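Workplace Tips: Sharing a Card Desk with a Robotic Hand

The Bovavstead office sorts 2397 printed cards each September. Staff formerly placed every card by hand. The robotic hand now does the placing, and staff prepare the stacks and check the results.

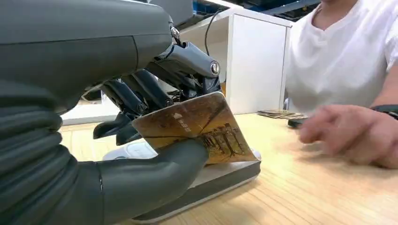
Last updated: 22 August 2026

Keep waiting cards in a small, flat stack, well clear of the gray device. Wipe the wooden tabletop with a dry cloth before each batch of 137. Creased cards should be set aside for manual entry.

Employees seated at the table are asked to keep sleeves and watch straps away from the fingers – the joints can catch loose fabric.

Staff whose duties have changed may request retraining from Themba Ngubane at the Rerkside desk, extension 390.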